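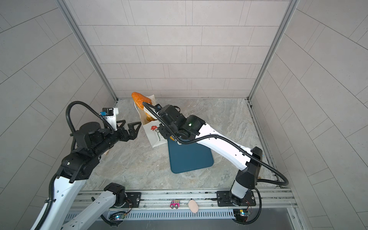 # Mise en sac bimanuelle : comment annoter la réussite quand un bras tient le sac et l'autre dépose ?

**m_flastik**

Je reprends le protocole d'évaluation d'une politique apprise par imitation sur la tâche « pain dans un sac en papier ». Cellule fermée, deux bras sur rail commun, pinces à deux doigts, caméras de poignet plus une vue fixe. Jeu d'entraînement : 339 démonstrations téléopérées, dont 137 avec un sac initialement incliné.

L'annotation actuelle est binaire, établie sur la dernière image de l'épisode. Deux annotateurs divergent surtout dans les cas suivants :

- le pain dépasse nettement du bord du sac ;
- la pince est encore dans l'ouverture à la fin de l'enregistrement ;
- le sac est couché mais le pain est dedans.

Faut-il passer à un score par étapes ? Si oui, comment éviter que le découpage favorise la politique qui a servi à le définir ?

---

**Agnes Cruickshank**

Oui, score par étapes, à condition de figer la grille avant de lancer les essais. Celle que nous utilisons sur le banc Cindero comporte 3 paliers :

1. **Accès** : l'ouverture du sac est accessible et au moins un doigt de pince touche le bord ou l'objet.
2. **Insertion** : la base de l'objet est sous le bord du sac. La partie qui dépasse n'est pas prise en compte.
3. **Libération** : les deux pinces sont ouvertes et hors du sac, l'objet reste en place pendant 12 images consécutives.

Le palier 3 ne peut pas être jugé sur une image isolée. Une pince en contact avec le pain à l'intérieur du sac est compatible avec une dépose comme avec un retrait ; il faut la séquence, et de préférence l'état articulaire des doigts. Votre désaccord entre annotateurs vient probablement de là.

Configuration typique où je conseille de noter les deux bras séparément : 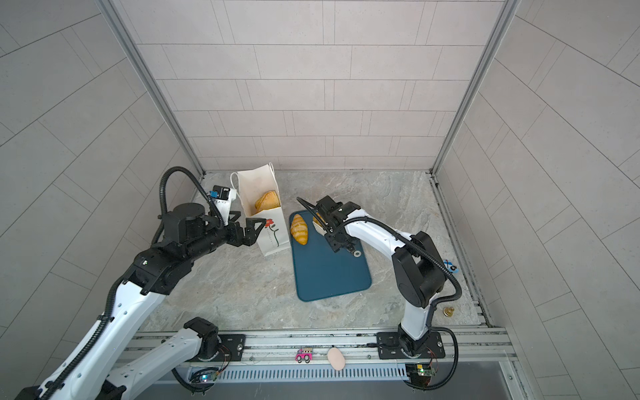 *Pince gauche au bord supérieur du sac, pince droite tenant des tranches de pain au-dessus de la planche, près du croissant.*

Le bras gauche peut valider le palier 1 alors que le bras droit n'a rien inséré. Avec une note unique, cette information disparaît. Avec deux colonnes, on voit si l'échec vient du maintien ou du transport.

Pour le biais de découpage : faites écrire la grille par quelqu'un qui n'a vu que les démonstrations, et publiez aussi le taux binaire. Si le classement des politiques change entre les deux mesures, signalez-le au lieu de choisir.

---

**ronditthorpe_lab**

D'accord avec la grille. Un complément : stratifiez par pose initiale du sac. Chez nous, l'écart entre sac droit et sac incliné dépassait l'écart entre les deux politiques comparées, et la moyenne globale ne voulait plus rien dire. Vos 137 démonstrations inclinées suffisent pour l'entraînement, mais vérifiez que la proportion est la même à l'évaluation.

Pensez aussi au kappa par palier. Le nôtre était correct sur l'insertion, mauvais sur l'accès.

---

**cárdenas_b**

Perso je garde le binaire, c'est plus simple à défendre en relecture. Sac couché = échec.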